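Uvilcombe Community Hall - Kitchen and Back Room Walkthrough
Monthly safety check, with comments
20th December
Checked by: Firouzeh Nikzad
Copy to: Babak Azimi

Did this one fast, holiday lunch crowd was due in. Same order as the April form. OK = fine, FIX = needs doing, WATCH = look again next month.

EXITS AND WALKWAYS

Back door opens fully from inside - OK
Sticks a bit at the bottom. Opens though.

Side door clear, inside and out - FIX
Folding chairs stacked against it again. Moved them to the stage. Please put a sign up, tape on the floor isn't doing it.

Exit lights - WATCH
Hallway one flickers. Bulb or ballast, couldn't tell.

Floor mats flat - FIX
Corner of the mat by the sink curls up. I caught my foot on it twice. Replace, don't tape.

FIRE

Extinguisher, kitchen - OK
Gauge in the green, pin in, tag current.

Extinguisher, back room - WATCH
Gauge fine. Tag is there but the writing has rubbed off, need the service company to redo it.

Fire blanket - OK

Smoke alarm test - OK
All sounded. The back room one is quieter than I'd like, same comment as April.

Hood filters - FIX
Greasy. Booked cleaning didn't happen or they skipped these. Babak can you call Mirzaei and ask which.

ELECTRICAL

Outlets near water trip on test - OK
Both sides of the sink.

Cords - FIX
Tikia kettle has a nick in the cord near the plug. Taken out of use, it's in the office with a note on it. Do not put it back on the counter!

Extension cords - FIX
One running under the rug to the urn. Urn should go straight into the wall.

Panel door closed and labeled - OK
Breaker labels are in pencil, somebody redo in pen when theres time.

KITCHEN AND FOOD

Fridge temp - OK
Freezer seal - WATCH
Gap at the top hinge. Frost building.

Knives stored safely - OK
New rack is good.

Sanitizer - OK
Fresh bucket made up when I got there. Test strips nearly out, order more.

First aid kit - FIX
No burn dressings, no small bandages. Gestier refill pack covers both.

Food off the floor - FIX
Two sacks of rice on the pantry floor. Shelf above had room.

STORAGE AND SHELVES

Tall shelf fixed to wall - OK
Pulled on it hard, no movement.

Heavy stuff low down - WATCH
Stock pots have crept up to the top again. Load plate on that shelf says 400 and it's for the whole unit, not each level. People read it wrong.

Cleaning products locked up - OK
Key back on the hook, thank you.

Tables - OK
Legs lock, tops wiped.

Baskets and bins - WATCH
Plastic ones only, check the rims for cracks before lifting them full. Threw out a split one from the pantry.

TO DO BEFORE NEXT CHECK

Chairs away from side door - Babak
Sink mat - Firouzeh, will order
Hood filters call - Babak
Kettle cord, repair or bin - Babak to decide
First aid refill - Firouzeh
Rice up on shelf - did it before I left
Extinguisher tag - ask at next service visit

Didnt get to the roof hatch or the outside steps. Will do those in daylight.

F.N.
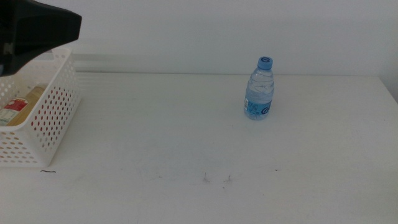

Reading time: 2 minutes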